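Wann kommt der Roboter in die Werkstatt?

Geschrieben im Februar, abends nach der Arbeit

Seit 4 Jahren arbeite ich bei Huet, wir bereiten alte Bürocomputer wieder auf. Mein Platz ist der dritte vom Fenster. Ich öffne das Gehäuse, nehme den Arbeitsspeicher heraus, prüfe ihn und setze ihn wieder ein oder lege ihn in die Kiste. Im letzten Jahr waren es bei mir 1316 Rechner. Deswegen fragt mich meine Familie bei jedem Essen, ob das nicht bald eine Maschine macht.

Ich habe lange mit Nein geantwortet. Jetzt antworte ich etwas vorsichtiger. Meine Kollegin Lies Aerts liest viel über dieses Thema und sie meint, dass die Werkstatt früher dran ist als der Haushalt. Ein Rechner hat immerhin feste Plätze für alles. Meine Küche hat das nicht, da liegt jeden Tag etwas anderes herum.

Trotzdem ist ein Speicherriegel keine leichte Sache. Man muss die Verriegelung am Ende des Steckplatzes aufdrücken, mit Gefühl, und dann den Riegel gerade herausziehen. Bei alten Geräten klemmt es manchmal. Ich merke das im Daumen, bevor ich es sehe. Und man muss an den Kabeln vorbei, die in jedem Gehäuse ein wenig anders liegen.

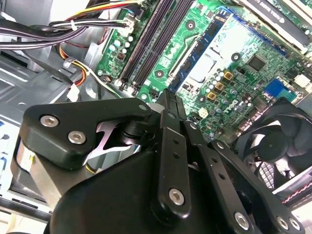
Greifer im offenen Dell-Rechner, die Fingerspitzen kurz vor den Speichersteckplätzen.

So nah an der Platine werde ich schon beim Zuschauen nervös. Wenn ich dort mit dem Schraubenzieher abrutsche, ist vielleicht ein Kondensator kaputt, und der ganze Rechner geht in den Schrott. Die Finger von dem Greifer sind schmal, das gefällt mir. Aber ob sie spüren, wann es zu viel Druck ist, das möchte ich gern wissen.

Vy Đặng, die mich angelernt hat, sagte damals: die ersten 100 Rechner sind zum Üben. Ich habe mehr gebraucht. Vielleicht muss man einer Maschine auch so viel Geduld geben.

Zu Hause bin ich weniger geduldig. Wäsche falten, Spülmaschine ausräumen, das würde ich sofort abgeben. Den Speicher nicht so gern, ich mache diese Arbeit ja mit Freude. Staub aus den Lüftern pusten dagegen kann übernehmen, wer will.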